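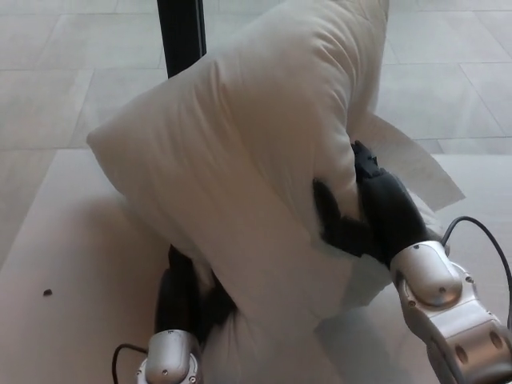
Tarenora Guest House Training — progress report to the Zein Fund
Prepared by Adesuwa Igwe, 2022-12-14

Dear Ms. Hermans,

In this period we continued the housekeeping and reception courses in Gornby. 19 trainees are now enrolled, and all of them passed the first written test. Two trainees asked to move from the morning group to the evening group, and we agreed.

The course book is finished. Sunita Dwivedi corrected the chapter on guest complaints, which was too long, and we printed 200 copies. The printer in Protamgate was late by nine days, so the November lessons used photocopies.

Practice placements go slower than we planned. Three guest houses signed the agreement, but the fourth wants to wait until spring — the owner is repairing the roof. Ngozi Garba is speaking with two other places.

Spending on linen and bedding was 1534 euros, which is 283 euros above the budget line. We ask for your permission to cover this from the travel line, where we spent very little.

Next we will start the lessons on booking by telephone. Folasade Olaniyan will teach them, and she will send you the lesson plan separately.

With kind regards,
Adesuwa Igwe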